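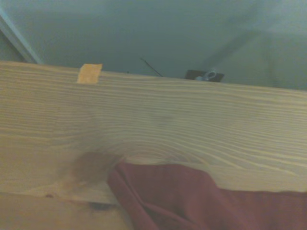
Pine, maroon cloth, orange square on the top edge.

March, gone ten at night, feet up. Went to the Prometti open day after all, having told everyone I wouldn't. The coach from Fitzsimmons Road took two hours, one of them spent admiring a roundabout.

They gave us lanyards and a biscuit and marched us through the big hall first, where a yellow arm stacked boxes with the expression of a man on his last week before retirement. Very quick. I was told it does 2,820 boxes a shift and I nodded as if I'd been expecting more.

The cloth-handling demonstration was upstairs and much more my sort of thing. It's called Vadow, which sounds like a cough sweet. The idea is that it will one day put your washing away. Today it was being taught to pick up a cloth, and the cloth had views on the matter. You could follow it on a screen from the robot's own side, and I got quite fond of the grain in that board, all those lines running along and then going round the houses lower down. I've sat through worse television.

A man behind me asked when he could buy one. "Not soon," said the guide, and offered him a leaflet.

Lunch was by Fedell, in a box, with 61 people queuing for two microwaves. So much for automation. Bought a pencil in the shop. Came home and folded the towels myself in almost no time, feeling rather superior, then found I'd left one in the machine.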